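July | Posted by the Lerkia workroom

Do you fold, roll, or stuff? Come fold laundry with us in Plandstead

Hi neighbors! I'm looking for 51 people who live in or near Plandstead and have at some point in their lives put away a towel. That's the whole entry requirement. You don't have to be good at it. If your linen closet looks like something fell into it from a height, I want you every bit as much as I want the people with labeled shelves.

I run Lerkia, a small project on how people handle soft things at home: towels, fleece throws, sweaters, dish cloths, the fitted sheet (yes, I know, we'll get to the fitted sheet). Later this year I'm putting together a booklet on folding and storing household fabric, the kind you could tape inside a closet door, and I'd like it to be built on what people really do with their hands. Most of the folding advice I've read starts with the item already lying perfectly flat. Mine never does! It comes out of the dryer in a wad, and the first job is finding a corner.

So that first part is what I'm most curious about. Where do you grab it? Do you shake it out in the air, or spread it on the table and smooth it with your palms? Do you go hunting for the tag? My family had a fierce shake-it-out tradition and I was grown before I met a person who rolled everything, and I'm still a little rattled by it.

What you'd be doing

You'd come in for three visits, on different days, whenever suits you. Each time I'll give you six pieces of fabric, all bunched up, and you put them in order however you normally would. Some are thin and slippery, some are thick and fuzzy, and one is always a pain. You work standing at a long white table with a smooth top, so there's plenty of room to spread a throw out all the way. If standing isn't comfortable for you, tell me when you write and I'll have a chair ready.

When the folding's done we sit down and talk for a bit. I'll ask how you learned, what you do with things too small to fold and too big to ball up, and where it all goes once it's done. I take notes by hand and my handwriting is terrible, so you may see me stop and scribble.

On the last visit, please bring one thing from home that you hate folding. I can't wait for this part. Hooded towels, a heating pad cover, a tablecloth that's an oval for some reason, whatever it is. Bring it clean, please!
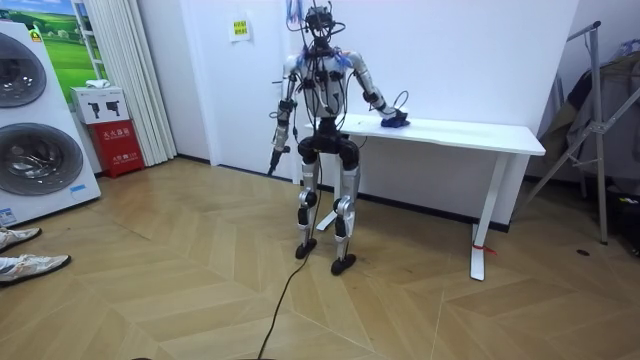
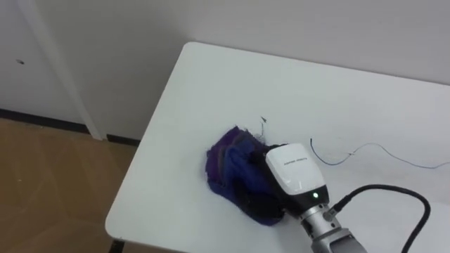
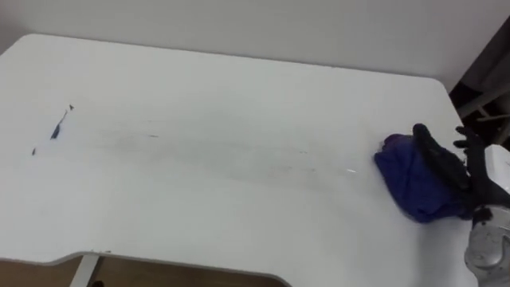 The white table at the Kalitz Building, with something blue bunched up on it.

Where and when

The room is on the ground floor of the Kalitz Building in Plandstead. Come in by the side door on Choi Street, because the front one sticks and you'll think we're closed. There's a ramp at the side door too, and a bathroom right down the hall. The walls are plain and the table's up against one of them, so it's not a fancy space, but it's bright and I keep the kettle going.

Visits run all through July, mornings and late afternoons. The first slot starts at 9 a.m. and the last one at 5:30 p.m. Friday mornings are already filling up, so if Friday is the only day you can do, write to me soon. You can bring a baby, or an older kid who's happy with a book. Kids who want to fold something are welcome to, I just can't count them as participants.

Street parking on Choi is free after lunch and annoying before it. The bus stop is at the corner.

What you get

I can't offer a big fee, and I'd sooner say so up front than have you find out when you get here. Everyone who does all three visits gets a grocery voucher, plus a copy of the booklet when it's printed. There's tea, coffee and something baked at every visit. If you take the bus, keep your ticket and I'll pay you back on the spot.

Who I'm hoping to hear from

Mostly anybody, but I do want a good mix. I already have a lot of people who like folding (they wrote in first, naturally), so I'm especially keen on those of you who avoid it. I'd also love to hear from:

- people who share laundry with roommates or a big family
- people who've worked in a hotel, a laundromat or a clothing store
- left-handed people
- anybody with sore or stiff hands who's worked out their own way of doing things
- teenagers 16 and up, with a note from a parent or guardian

You need to be able to make it to all three visits. If something comes up in the middle we'll move the date, no hard feelings, but please don't sign up if you already know you'll be out of town for most of July.

A few things people have asked

Do I have to fold the fitted sheet? Only once.

Will you fix my technique? Nope! I'm not teaching anything at these visits. If you want to swap tips over coffee afterward, go right ahead, but while you're at the table I'd like you to do it your own way, even if your own way is to make a tidy lump and move on.

Is the fabric clean? Yes, everything gets washed between people, with unscented detergent. Some of the fleecy pieces shed a bit, so maybe don't wear your best black pants. If you have a wool allergy, put that in your message and I'll leave the wool out of your basket.

Can my husband and I come together? You can come at the same time, but I'll ask you to take turns at the table. Two people folding one blanket is a whole different thing, and I may do a separate call for that in the fall.

Will my name be in the booklet? Only if you want it there. There'll be a thank-you page at the back, and you can be on it or not. Anything you tell me about your closets goes in without a name attached.

How to sign up

Send me a message through the contact form on the Lerkia page, or drop a note in our box inside the side door of the Kalitz Building. Tell me your first name, the best way to reach you, which times of day work, and the item of laundry you dislike the most. I'll write back with a choice of slots and a short form to sign.

If all the places are gone by the time you write, I'll put you on a waiting list, and I do use it. People's schedules change a lot in the summer.

Thanks for reading all this, and please pass it on to whoever in your house does the towels!

More from the Plandstead notice board
- Wanted: weekend help at the Kalitz Building front desk
- Choi Street yard sale, tables still available
- Lerkia: old bath towels wanted, any color, holes fine
- Beginner mending circle starts again this fall
- Lost: one gray mitten, sentimental value

Get new notices by email. Enter your address to join the Plandstead weekly newsletter. You can unsubscribe at any time.

This site uses cookies to remember your settings. Accept | Manage choices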